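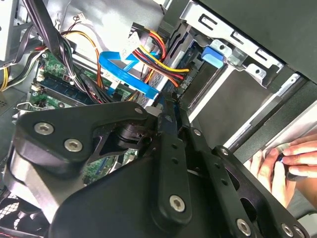 Session 4: Cables, memory and the open case

Notes for the evening course in computer repair. Ambros Rainer, January 13, 2019

Reading time: 2 minutes

Most guides to the inside of a desktop tower begin by telling you to tidy the cables. I would leave that until the end. Tidy cabling looks nice through a side window, and I have yet to see good evidence that it does much for a plain office machine with a steel side panel.

What you need first is to know which lead is which.

Data leads. The flat blue one is SATA. It carries data between the drive and the motherboard, and the blue means nothing at all. Shops will sell you a red one at twice the price and hint that it is faster. Don't fold it sharply; a loose bend is fine.

Power leads. Yellow is 12 volts, red is 5, orange is 3.3 and black is ground. That holds for a standard supply. Some makers used to go their own way, so check with a meter before you trust a colour.

Memory. The module is the long thin board with a row of small chips on it. If a machine won't start, people swap the memory, it starts, and they throw the old module away. Very often it only wanted reseating. Switch off at the wall, pull the plug, touch bare metal, open the clips, lift the module straight out and put it back until the clips close.

Cable ties. Cut them only if you must, and cut away from the wires. I know the Emix handout says to replace every tie on every job. I can't think why.

On "service kits": the Cillon kit costs 50 pounds and holds two screwdrivers, a brush and a wrist strap. The same things bought separately came to 25. The Akpalu leaflet claims that 1,652 out of 1,732 faults were "cable related", with no word on who did the sorting or what counted as related. A drive that had been unplugged by the last repairer would presumably qualify.

For April: read the chapter on power supplies, but skip the page on dust. Bring a cross-head screwdriver that isn't worn out.

3 comments · 11 shares

Contact the tutor | © Ambros Rainer | Back to top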